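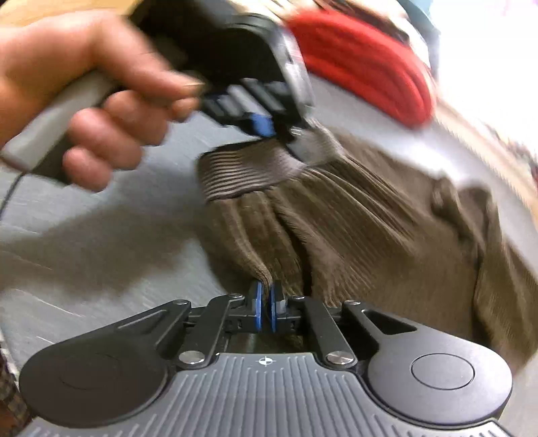
Work in July has been almost entirely on the garment handling task, work package two in the plan we agreed with Cordeiro. The aim is a policy that can take a garment from a heap, find its opening and lay it out for folding. All demonstrations are recorded with a pair of hand-held grippers, one in each hand, so that no robot arm is needed while we gather data. Gathered clothes with elastic waists have been the hardest group for us. On the brown ribbed garment, one gripper pinches a fold at the near edge while the other goes to the striped waistband, and we now ask for that two-handed grip in every demonstration of this group.

Data collected

The set stood at 194 usable demonstrations on 08/07/2020. A further 14 were thrown out, nearly all because tracking was lost on one of the two grippers during a fast move. Rosimeire Queiroz has rewritten the check that catches this, and it now runs at the end of each take instead of overnight. The person recording can repeat a bad take while the same garment is still on the table.

Lilian Kashindye and Ginette Hamel did most of the recording. They agreed a short written procedure for how a garment is dropped at the start, as we found that each of them had been leaving the waistband in a different position. The older takes have been kept but are labelled separately.

Training and first results

We trained two versions of the policy. The first used only flat items such as towels and pillowcases. The second added the gathered garments. Both were run on the Bamesix arms in the main lab, with the same starting heaps. The first version often picked up a single layer and dragged the garment across the table. The second more often got hold of the waistband with one gripper and waited for the other before lifting. It still fails when the opening is underneath, and it has no way yet of turning a garment over.

We are not reporting success rates this time. Only 113 trials have been scored, and the scoring was done by one person. Bronisława Malinowski will score them again without knowing which version was running, and the figures will be in the next report.

Problems

The finger pads wear faster than we had allowed for on ribbed and corded cloth. We have ordered replacements from Bretoletti, and the cost can be met from the consumables line.

The Skivelus software for lining up the two video streams was updated during the month and the new version drifts on long takes. We have gone back to the old one.

Next steps

Record demonstrations that start with the opening face down. Finish the second scoring. Send a draft of the methods section to Cordeiro for comment. No change to the budget or the end date is requested.

Luana Leite
Project lead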